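생활 속의 로봇공학 강의 노트
다섯째 시간: 기계는 이제 집안일을 할 수 있을까
강의 자료 정리본, 2020년 6월 30일

지난 시간에 청소 로봇 이야기를 하다가 종이 울리는 바람에 정작 하고 싶었던 이야기를 못 했지요. 오늘은 빨래 이야기부터 하겠습니다. 쉬는 시간에 어느 분이 "교수님, 그래서 빨래 개는 기계는 언제 나옵니까" 하고 물으셨는데, 저도 집에서 건조기를 열 때마다 똑같은 생각을 하는 사람이라 참 반가운 질문이었습니다. 짧게 답하면 "조금씩은 되는데 아직 맡기기는 어렵다"이고, 길게 답하자면 오늘 두 시간이 다 필요합니다.

1. 단단한 물건과 흐물거리는 물건

공장에서 로봇이 일을 잘하는 이유를 먼저 떠올려 봅시다. 부품은 늘 같은 자리에 같은 방향으로 들어오고, 모양도 변하지 않습니다. 상자 하나를 설명하는 데에는 위치를 나타내는 숫자 세 개와 방향을 나타내는 숫자 세 개면 충분합니다. 그 여섯 개만 알면 어디를 잡을지 계산할 수 있고, 잡은 뒤에도 상자는 여전히 상자입니다.

천은 그렇지 않습니다. 티셔츠 한 장을 책상에 툭 던져 보세요. 그 모양을 숫자로 적으려면 몇 개가 필요할까요? 접힌 곳, 말린 곳, 안쪽이 뒤집혀 나온 곳을 다 적어야 하고, 손가락으로 한 번 건드리면 처음부터 다시 적어야 합니다. 이런 것을 교재에서는 '변형 가능 물체'라고 부릅니다. 말이 좀 딱딱하니 저는 수업에서 그냥 '흐물이'라고 하겠습니다. (시험 답안에는 꼭 정식 용어로 써 주세요!)

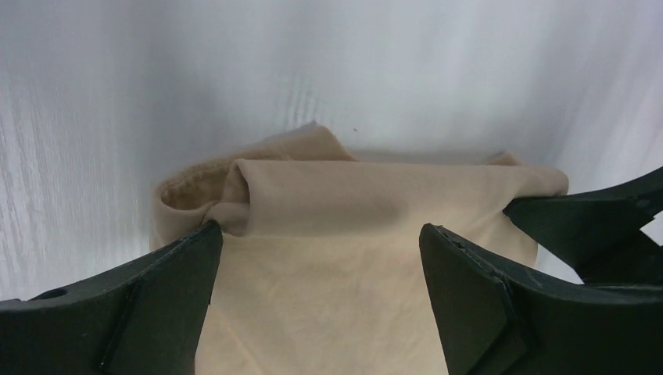
그림 5-1. 두 손가락 사이로 늘어진 베이지색 천. 윗부분이 접혀 둥글게 말려 있다.

그림에서 천 왼쪽에 동그랗게 말려 올라간 부분을 한번 봐 주세요. 소매 입구일까요, 바짓단일까요, 아니면 그저 가장자리가 말린 것일까요? 저도 이 한 장만 가지고는 모르겠습니다. 사람이라면 이럴 때 손으로 슬쩍 펴 보고 금방 알아냅니다. 로봇에게는 그 '슬쩍 펴 보기'가 하나의 어려운 과제입니다. 어디를 잡고 어느 쪽으로 당겨야 펴지는지를 알려면 이미 모양을 어느 정도 알아야 하니까요. 닭이 먼저냐 달걀이 먼저냐 하는 이야기와 비슷합니다.

2. 빨래 개기를 잘게 나누어 보면

집에 계신 어른들께서는 빨래를 갤 때 단계 같은 것은 생각하지 않으십니다. 저희 어머니도 드라마를 보면서 개시는데 모서리가 자로 잰 듯 맞습니다. 그런데 기계에게 시키려면 일을 잘게 나누어야 합니다. 수업에서는 다음과 같이 나누겠습니다.

가. 더미에서 한 장만 집어 올리기
나. 무엇인지 알아보기 (수건, 셔츠, 바지 등)
다. 두 모서리나 어깨선을 찾아 잡기
라. 펼치기
마. 정해진 순서대로 접기
바. 흐트러지지 않게 쌓기

재미있는 것은 우리가 보통 '빨래 개기'라고 생각하는 것이 '마' 하나뿐이라는 점입니다. 평평하게 펼쳐진 수건을 반으로 접는 일은 여기서 그나마 쉬운 편에 듭니다. 시간이 많이 드는 쪽은 '다'와 '라'이고, 여기에서 실패하면 '가'로 돌아가야 하는 경우도 많습니다.

예전에 플리스투마우(Plistumau) 연구실에 계시던 곤살로 비달(Gonzalo Vidal) 선생님을 모시고 특강을 연 적이 있습니다. 그때 받아 적은 숫자를 소개합니다. 그 연구실에서는 천 집기를 3,881번 시도했고, 그 가운데 두 장이 한꺼번에 딸려 올라온 경우가 146번이었다고 합니다. 얼핏 적어 보이지요? 하지만 빨래 바구니 앞에서 두 장씩 들고 멈춰 서 있는 기계를 생각해 보면 그리 마음 편한 숫자는 아닙니다. 선생님께서는 얇은 니트가 제일 얄밉다고 하시더군요.

3. 두 팔이면 나아지는가

한 팔로 수건을 펼쳐 보신 적이 있습니까? 지금 바로 해 보셔도 좋습니다. 목도리나 겉옷을 한 손으로만 들고 네 모서리를 펴 보세요. 책상에 대고 문지르거나 턱으로 누르거나, 다들 나름의 꾀를 내게 됩니다. 그러니 팔을 하나 더 달아 주자는 생각은 아주 자연스럽습니다. 한쪽이 잡고 있는 동안 다른 쪽이 늘어진 모서리를 찾아 가면 되니까요. 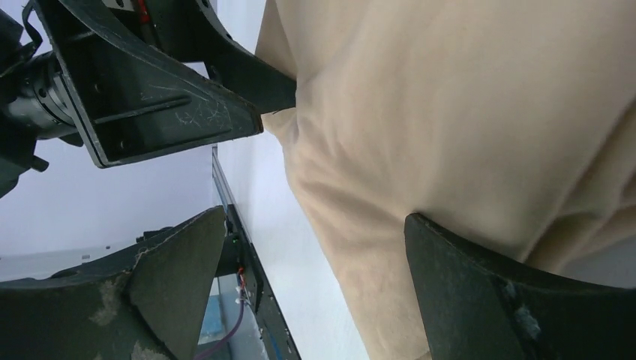 다만 팔이 둘이 되면 새로운 고민이 따라옵니다. 첫째는 서로 부딪치지 않게 하는 문제입니다. 천은 가볍고 작은데 팔은 크고 딱딱해서, 같은 모서리를 향해 두 팔이 모여들면 움직일 공간이 금세 좁아집니다. 둘째는 가림입니다. 손목에 카메라를 달면 잡을 곳을 가까이서 볼 수 있어 좋지만, 천이 바로 앞에 오면 시야의 상당 부분을 천이 차지해 버립니다. 그래서 위쪽에 카메라를 하나 더 두고 멀리서 본 모습과 가까이서 본 모습을 함께 쓰는 방식이 흔합니다.

셋째는 당기는 힘입니다. 덜 당기면 주름이 남고, 너무 당기면 손가락에서 빠지거나 옷이 늘어납니다. 우리는 손끝의 느낌으로 이걸 조절하는데, 손끝 감각이 없는 집게라면 눈으로 본 것과 모터에 걸리는 힘으로 짐작해야 합니다. 겨울에 두꺼운 장갑을 끼고 손수건을 펴는 기분을 상상하시면 얼추 맞을 겁니다.

4. 그러면 작업장에서는

코도트소프(Codotthorpe)의 세탁 공장을 견학했던 이야기를 잠깐 하겠습니다. 그곳에서는 침대 시트를 기계가 접습니다. 다들 감탄하며 구경했는데, 기계 입구를 보니 사람이 시트의 두 모서리를 찾아서 집게에 물려 주고 있었습니다. 앞에서 나눈 단계로 말하면 '가'부터 '다'까지를 사람이, '라'부터 뒤를 기계가 맡은 셈이지요. 저는 이것이 부끄러운 모습이라고 생각하지 않습니다. 오히려 현장에서 오래 고민한 끝에 나온 좋은 분업이라고 봅니다.

가정에서는 사정이 더 까다롭습니다. 시트만 나오는 것이 아니라 양말도 나오고 단추 달린 셔츠도 나오고, 주머니에 휴지가 든 바지도 나옵니다. 게다가 집마다 개는 방식이 다르지요. 저희 집은 수건을 세 번 접는데 처가에서는 돌돌 맙니다. 어느 쪽이 옳은지는 이 수업의 범위를 벗어납니다.

과제 안내

집에서 빨래 20장을 개면서, 앞의 '가'부터 '바'까지 가운데 어느 단계에서 손이 가장 오래 머무는지 적어 오세요. 가능하면 몇 장은 한 손으로만 해 보시기 바랍니다. 분량은 한 쪽이면 되고 그림을 그려도 좋습니다. 읽을거리는 교재 63쪽부터 그 장 끝까지입니다. 수식이 나오는 부분은 건너뛰셔도 괜찮습니다.

제출은 7월 첫 수업 시작 전까지 받겠습니다. 다음 시간에는 설거지를 다루는데, 미끄럽고 투명한 유리컵 이야기가 꽤 길어질 것 같으니 물 한 병씩 챙겨 오세요.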